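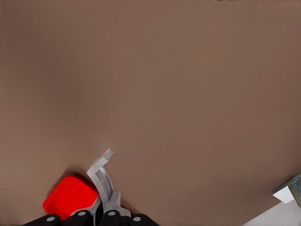 3. Planning and ordering your Puvar cell

Read this section before you place an order. Allow 40 working days for delivery outside Flurnilham.

3.1 Write down the parts you want the hand to pick up, with the size and weight of each one. Parts wider than 94 mm need the large finger set, priced separately.

3.2 Run the jobs in the simulator first. The licence covers 2 seats for the trial period. Try small, plain blocks before your own parts.

3.3 Measure the table. Leave at least 400 mm clear on every side of the arm base.

Note: A matte tabletop is easier on the overhead camera. If yours is glossy, budget for a mat.

3.4 Fill in the cost sheet. List the arm, hand, mount, table, guarding, freight and operator training on separate lines. Labour for wiring is quoted by your own electrician.

3.5 Send the sheet to Yutong Peng at Olton for a firm quote. Quotes issued in November hold until the end of the following month.

Caution: Do not order the mount until the table is chosen. Mounts drilled to size can't be returned.

Spare fingers are listed in section 9.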